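Customs valuation after the split: an interview with Rajitha Uddin

Rajitha Uddin has headed indirect tax at Trilwood, a mid-sized clothing importer with a warehouse at Umside, for two years. She spoke to us on 4 Nov 2021 about transfer pricing adjustments and what they do to import duty.

The difficulty, she says, is one of timing. Duty is charged on the price declared when goods enter. Transfer pricing is settled at year end. "We buy from a related company, so the price moves after the goods have gone through. The income tax people expect that. The customs people want to know what the value was on the day." 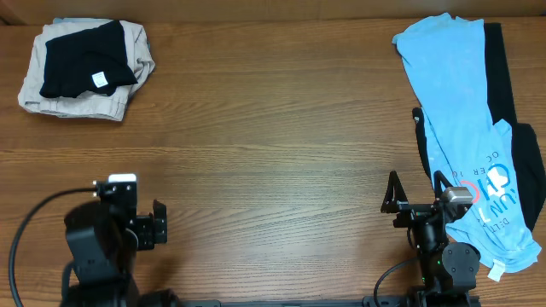 Issue 32, page 19

In August the group made a downward adjustment touching 776 entries. Uddin's team had to decide whether to claim repayment. "A claim opens the whole method to review. We read the intercompany agreement again before we did anything, and the adjustment clause was weaker than I would have liked."

The clause had been drafted by Lionel Gosling, the group's former counsel, for income tax only. It did not say how an adjustment should be split between goods and services. Her colleague Janaka Matubbar traced each amount back to a commodity code, a job which took most of the quarter. Royalties were taken out first and tested separately, as some were a condition of sale and some were not.

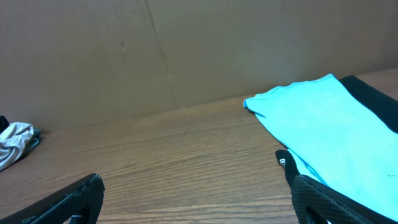
Provisional values and record keeping

Trilwood now declares provisional values for goods bought from Duan, its sourcing affiliate. Security has to be lodged against the possible extra duty, and Uddin regards the cost as acceptable. "It ties up cash. Against that, we no longer have to reopen old entries one by one."

She keeps a single file for both taxes, with the pricing study at the front and the customs reconciliation behind it. Inconsistent descriptions of the same transaction are, in her view, the most common fault she sees. "If one paper calls Duan a limited risk agent and the other calls it a full seller, you will be asked which is right."

The next adjustment is due after the accounts close. The agreement has been redrafted and is with the affiliate for signature.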